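About Drirden 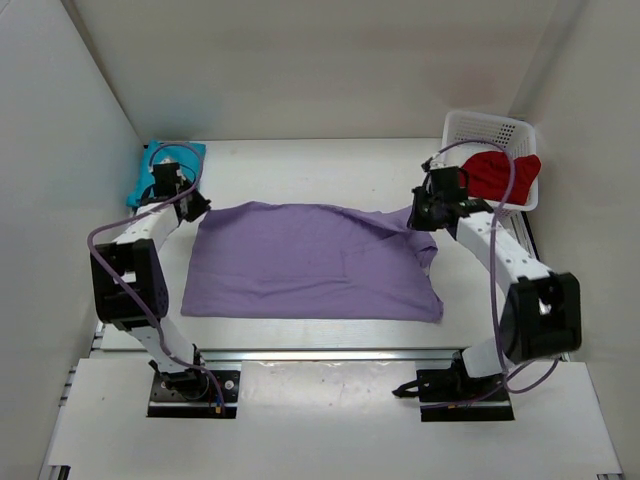
Issue 18

3 min read

Drirden is a small organization in Lultumville that helps refugees and asylum seekers settle in the area. We have an office on Carrier Street, over the pharmacy, and a second room in Bridelby that opens two afternoons a week.

Raymonde Gill started the work after several families were moved into the old motel on the Bridelby road with no one assigned to their cases. She is still the director. Jaxon Sawatzky runs the legal desk and goes with clients to their hearings.

Last year we worked with 116 households. Most came to us for help with asylum forms, work permits and school enrollment. We also find interpreters, mostly for medical visits, and keep a list of landlords who will rent to people without a credit history. We don't provide emergency housing. If you need a bed tonight, call the county line first and then call us.

There are 4 paid staff. About 80 percent of our money comes from individual donors and the rest from small grants. Our accounts are posted each June.

We don't charge for anything. You don't need an appointment for a first visit, but bring any letters you have received, even if they look out of date.

Page updated 25th February

Shares: 18

Comments (2)

Marta: Is the Bridelby room open over the summer? The sign on the door still has the old hours.

T.K.: Jaxon helped my brother with his work permit forms. Thank you.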